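Drendus Grip Watch — replacement finger-force monitor for two-arm benches
Sold by Avier. In stock. Part no. 925

If you're on this page, one of your arms has probably let go of something it was supposed to hold, or held on to something you would have liked it to let go of. Welcome. The first version of the Grip Watch had a hand in a fair number of those, and we'd like to tell you what went wrong before we ask you to buy the second.

What happened to version 1

Version 1 read the motor current at each gripper and cut the closing force when the current climbed past a set point. Fine on a cup. On cloth it was hopeless. Fabric squashes between the fingertips, the current climbs slowly, and the monitor decided that everything was still closing when the fingers had been shut for several seconds. The motor kept pushing, got warm, and tripped its own thermal cutout. A motor with its cutout tripped has no grip at all — so down came the load.

Our bench in Zarkurham logged 72 drops before we pulled the unit from sale. Of those, 19 happened with both arms loaded, when the fault on one side also opened the other. That second part was a wiring choice of ours and we have no excuse for it.

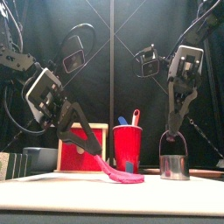 Both arms loaded: pink cloth on the left, metal pail by its wire handle on the right.

What's different in version 2

Each arm now has its own channel, its own fuse and its own fault line. A trip on the left stays on the left. The monitor also looks at finger position along with current, so once the fingers stop moving it drops to a holding force and stays there. Holding force is set with a small dial under the cover. It comes from us at the middle mark, which suits most household-sized things. Thin handles like a little more, soft goods a little less.

On a fault, version 2 holds the fingers where they are and sounds the buzzer. The buzzer is loud. We have had letters about the buzzer.

Fits Oberholzer two-finger grippers, left and right, with the 13-pin plug. Older plugs need the adapter, sold separately, as adapters always are. 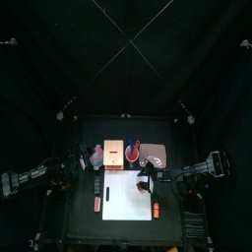
Can I run one version 1 unit and one version 2 unit on the same bench?
Please don't. The old unit still shares its fault line and will open its own side whenever the new one reports a trip. Send it back to us and we'll credit it against a replacement.

Before you fit it

Power the bench down and take any load out of the grippers by hand. Fit the unit, then run the open-and-close check on each side with empty fingers before you trust either one with anything you like. Keep hands out of the space between the arms while the check runs. The fingers are slow, but they are not sorry.
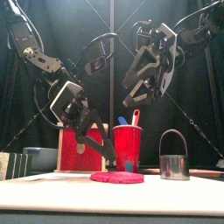

Returns and recall

All version 1 units are covered, whether or not yours has misbehaved yet. The version is printed on the underside, next to the plug. Return postage is on us. Units opened, repainted or repaired with tape are still accepted, though the workshop may pass them around.

In the box: monitor, two gripper leads, spare fuses, printed fitting sheet. Screws are not included in the December batch; ask and we'll post you a bag.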